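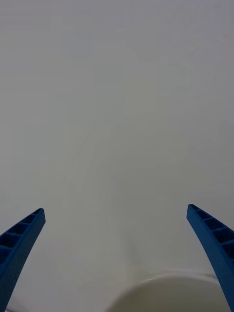 White rim, pale surface. You can guess how this goes at breakfast.

White dishes keep getting knocked over on our white table. Any ideas short of a new table?

Yamila Yáñez
Uvville

Hello everyone, I've been reading this board for a long while and finally have something to ask. My aunt moved in with us in August, and her eyes aren't what they used to be. She gets around the house beautifully, she still does her own ironing, and she can find a sock under a bed faster than I can. But put her at our table and things start going over. Milk, oatmeal, the sugar, you name it. It took me far too long to notice that it was nearly always the white dishes, and that our table is white too, and that the poor woman was reaching for things she couldn't pick out from what was under them. I took my own glasses off one morning to see what it was like, and the bowls just about melted away. I felt terrible!

I love that table. We saved for it, it wipes clean in no time, and it makes a rather dark house feel brighter. The dishes were my mother's, so I'm not about to give those away either. What I'd like is some way of making things easier to see that doesn't leave my aunt feeling as if we've set up a special place for her. She's proud, and she'd notice. 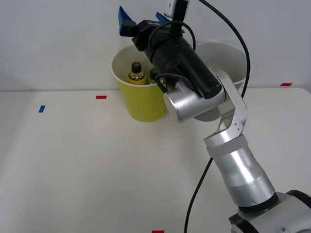 Color does seem to be a good part of the answer, and I'd like to hear how far other people have taken it. I bought a few cheap cups in different colors to try out, and she did better with them from the first morning. Some I'm unsure about (there was a pale green one that was no help to anybody by lamplight), but look at how the yellow cup shows up, even partly behind something, with all that white tabletop around. She goes straight for a cup like that. I'd still want her to be able to tell the rim from the inside, though, and I don't know if yellow is enough for that when there's milk in it. Would you go darker? Or leave the cups be and put something under them? A whole tablecloth seems a shame, and my aunt says they slide.

Thank you for reading all this, I know I go on.

Apolinar Hinojosa

Hi Yamila, and welcome. My wife and I went through very much the same thing with my father, only ours was dark cups on a dark walnut table, so you have my sympathy.

Start with what goes under the dishes. A plain mat in a solid, fairly deep color (navy worked for us, and so did a brick red) gives the white plate an edge she can find. Stay away from stripes and little flowers. Dad used to try to pick up the flowers with his fork, and he didn't think it was as funny as the grandchildren did. Give everybody at the table the same mat and then it's just how you set the table. We got ours at Jaramillo, the housewares place out by the highway, and I bought 24 of them in a fit of enthusiasm when we have 3 people most nights. I still have most of them in the hall closet.

Get the kind with a rubbery back. It should stay put when she leans on it, and you can rinse it in the sink.

About the cups, I'd keep the yellow for anything dark. Coffee or tea in a yellow cup is easy to see, and you can tell how full it is. For milk I'd want a dark inside, and plenty of cups are one color outside and another inside, so you'd have to look in before you buy. Fill them a bit lower than you'd like to, too. My father found that insulting for about a week.

The last thing is the light. We had one lamp hanging straight over the middle and it put a glare on everything. We moved a standing lamp to the side and it made more difference than I expected. A shiny white top is going to throw light back at her, so try a few spots with her sitting in her own chair, in the evening, before you go buying anything. She can tell you which is best.

Let us know how your aunt gets on!

Forkbridge Reader

Colored tape around the edge of the table. Got a roll from Wekon, still going.

Yamila Yáñez
Uvville

Oh, thank you both. Apolinar, I laughed out loud about the flowers, and then I went and looked at the placemats I had in my online basket and they were covered in lemons. Those are out. I'll go for the navy, and the same for everyone, which I hadn't thought of and which solves the pride question very nicely.

I moved the lamp last night after supper. My aunt had me carry it to the window, then behind her, then back to the window, and in the end she liked it by the bookcase on her left. She says she can see the butter now. The tape I'll have to think about, but I can see the sense of it, she does sometimes set a cup down awfully close to the corner.

If anyone knows of a cup that's dark on the inside and has a good big handle, I'm still looking.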